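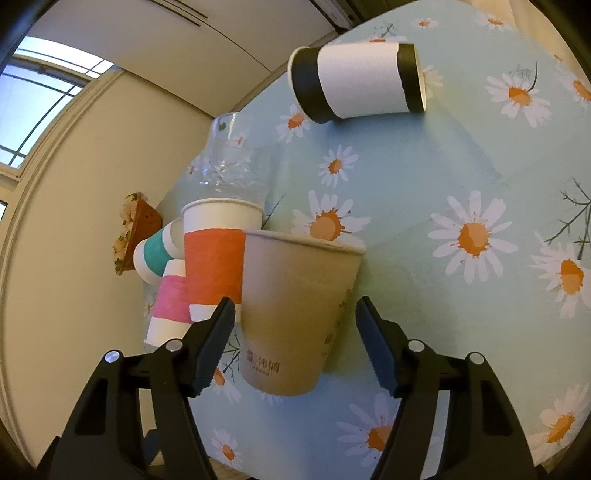 Arben Delić wrote under our first draft that a rental kit should be judged by the second day of use and by nothing else, as on the first day everybody is patient and on the second day everybody wants results. We have kept his remark at the beginning of the final report and have tried to follow it.

Renting a Hand-Held Gripper Kit for a Student Project: Review of the Skandico Service
Group project report, course group Dudau
Authors: Dalva Nogueira, Yurii Dmytriv, Vitalii Yurchenko
Submitted: Thursday, December 20, 2018

1. Purpose of the work

Our group wanted to teach a small robot arm to pick up light cups from a table. For this we needed many recordings of a human hand doing the same work with a gripper of similar shape. Buying such grippers was above our budget, so in October we rented a kit from Skandico for 16 days. This report does not discuss the learning part, which Yurii describes separately. It discusses only the rental service and the kit, and if we can recommend it to the next group.

2. What we received

The kit arrived in one hard case. Inside were hand-held grippers with two fingers, each with a grip handle and a trigger, a camera for each gripper, chargers, a short printed guide and a card with the address of the support desk. The program for checking the recordings is called Pai and it must be downloaded. The printed guide was for an older version of Pai, and two of the menus in it do not exist any more. We lost most of one evening because of this. When we wrote to support, they sent the correct guide the next morning, with an apology.

The case has foam places for every part, but no list of parts. At the return this became a problem, see section 6.

3. The task

We used disposable cups, of paper and of clear plastic, on a table with a patterned cloth. The cloth was our decision. Volodymyr Horobets advised us to use a plain gray surface for the first week, and he was probably right, but we wanted to know early if the pattern disturbs the tracking. Some cups were placed standing and some on the side. A cup which lies on its side is more difficult, because the person must decide where to put the finger: on the rim, on the wall, or one finger inside and one outside.

Each recording starts with the jaws open and ends when the cup is released. We agreed on this rule only on the third day. The earlier recordings were cut by hand to fit it.

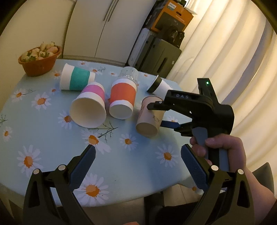
Figure 2. Round table with scattered cups; a pale pink paper cup between the jaws of a hand-held gripper.

4. Results

We made 931 recordings. After checking in Pai, 872 were accepted. The others were rejected mostly for lost tracking, and a smaller part for our own mistakes, for example starting before the camera was ready. The whole set takes around 226 gigabytes, and we had to borrow a disk from the laboratory.

The patterned cloth did not disturb the tracking in a way that we could notice. Fast turning of the wrist did. When Dalva worked slowly, almost all her recordings were accepted on the first check. Vitalii works faster and had to repeat more. We do not consider this a fault of the kit, but the guide should say it on the first page and not in the last chapter.

Clear plastic cups gave us another difficulty. The recordings are accepted by Pai, but when we look at them later it is hard to see the exact moment of contact. We wrote a note by hand for these.

5. Comfort and handling

The trigger needs little force. After one hour of work the finger is fine, but the wrist is tired, mainly for those of us with smaller hands. We changed the person every half hour. The handle cannot be adjusted.

The grip on paper cups was good when the cup was touched near the rim, where the paper is stiffer. In the middle of the wall the cup bends easily, and a person pressing the trigger does not feel this early enough. For the first two days we destroyed many cups. Please buy more cups than you think you need.

Two people can work at the same table, each with a gripper. This saves time, but the people must agree who takes which cup, otherwise the hands meet in the middle and both recordings are spoiled. We spoke the color of the cup aloud before starting, and this simple method was enough.

6. Price, support and return

The price was paid for the full period in advance, with a student discount that must be requested by e-mail. It is not shown on the web page. We also asked for an offer from Vornent. Their offer was lower per day, but their minimum period was one month and they did not include the checking program, so for us it was more expensive in total.

Support from Skandico answered in English and usually on the same day. One question, about the time stamps of two grippers used together, was answered only after we had finished recording. The answer was correct and we could apply it to the files.

At the return, Skandico reported one missing charging cable. We were sure that we had sent everything. Without a list of parts neither side could prove it, and we divided the cost. We advise the next group to photograph the open case on the day of arrival, with all the covers lifted.

7. Recommendation

We recommend the service for a group that has a clear task and at least two weeks. For a shorter project the preparation takes too large a share of the time. On the second day, which Arben asked about, we had a poor result: the guide was wrong, the rule for starting and ending was not yet agreed, and we were tired. By the end of the first week the work was regular and even pleasant.

For the next group:
Request the correct Pai guide before the case arrives.
Write the start and end rule on paper and put it on the wall.
Bring your own large disk.
Keep notes for the clear cups from the first recording.

The accepted recordings and our notes are in the group folder. Vitalii has the access password until the end of the semester.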